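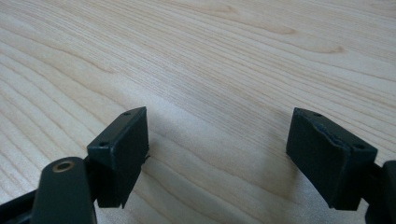
Frequently Asked Questions About the Kereama Book Swap

Hi! I run Kereama, a picture book swap by mail, out of my house in Sanomlow. I get a lot of the same emails, so I finally sat down one Tuesday night and typed up my answers. If yours isn't covered, write to me anyway. I like mail.

How does the swap work?

You send me a box of children's books your family is done with, and I send back the same number of different ones. You tell me your kids' ages and anything they're wild about (diggers, cats, the moon, whatever) and I pick from the shelves. I don't have an online catalog and I'm not planning one. Choosing the books is the part I enjoy!

How many books can I send?

Up to 12 at a time. I used to have no limit, and then one January a family mailed me their entire attic and I couldn't get to my washing machine for a week. If you have more than that, send the first box, wait until yours comes back, and then send the next.

What does it cost?

You pay postage to me, and I charge a flat $25 a year, which goes to boxes, tape and postage back to you. No fee per swap. If that's a stretch right now, tell me and we'll work something out, no long explanation needed.

What condition do the books need to be in?

Readable and complete. Bent corners are fine, and so is a name written inside the cover. I'm pretty relaxed about crayon, too, as long as the words still show. What I can't take is mold, missing pages, or anything that smells strongly of smoke, because one smoky book will share it with the whole shelf. 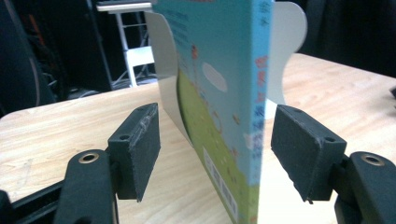 Do you take books in other languages?

Yes, please! I have a small shelf of Spanish, French and Japanese books and it empties out faster than any other. Let me know which languages you read at home, and whether you'd like books with English alongside. I can't read most of them myself, so if you know a book is too hard or too scary for a certain age, stick a note in the front.

Board books or paper pages for a toddler?

Depends on the toddler. Mine ate paper until well past her second birthday, so we were a board book house for a long time. I usually send a mix and let you figure it out.

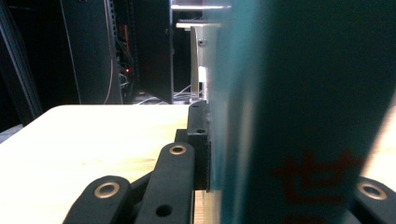 If the paper ones are getting torn, keep them up high for reading together and leave the board books in the basket on the floor. That got us through the worst of it, and I only had to retire 2 books for good.

How do you clean the books?

Board books get a wipe with a barely damp cloth and a good long dry standing open. Paper covers get a dry cloth, and stickers come off with a hair dryer on low and some patience. I've tried the Arotine cleaning putty on pencil marks and liked it, but an ordinary white eraser does nearly as well.

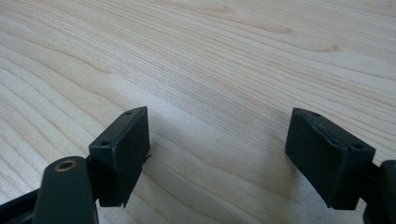
Pop-up books I barely touch. I open every flap, check that nothing has come unglued, fix what I can with a dab of white glue, and leave it at that.

Can I get a particular book back?

If it's still on the shelf, sure. I had 374 books at my last count and they move around a lot, so please look through your box before you tape it up. Ask the kids, too, preferably a day ahead.

Can schools or libraries join?

Small ones can. The preschool over in Brirkico swaps a box with me every season, and I just set their books aside by theme. Email me first so I can tell you what's in stock.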